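Pernent Puts the Crease Back in Bedding

Plollard, August - Sheet maker sides with the wrinkle in new fitted range 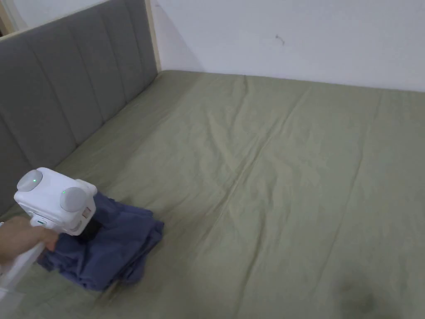 Green fitted sheet on a bed with a padded gray headboard. Creases as supplied by life.

Pernent, the bedding arm of Quezada Home, will start selling its Triltance fitted sheet this August, in the full knowledge that most people will never iron it.

The company asked 1246 customers how often they iron a fitted sheet. The most common answer was a question: "You can iron those?" A further group said they had once tried, and would rather talk about something else.

Triltance was designed with them in mind. It comes in 5 colors and 6 sizes, with elastic all the way around and a small tag marking the foot end, so the first corner has a fair chance of being the right one. Pockets fit mattresses up to 16 inches deep. The sheet can be machine washed warm and tumble dried low. Folding instructions are included, and Pernent wishes buyers well with them.

"We make no claim that it will look like the bed in a hotel," the company said. "It stays on the corners. We spent two years on the corners."

The first run is 2553 sheets, sold through the Quezada Home store in Plollard and by mail order. Matching pillowcases follow later in the fall. A flat sheet is under discussion - a long one, by all accounts.

Fabric swatches and samples for review are available from the Pernent press desk at Quezada Home, Plollard. Samples are sent folded, more or less.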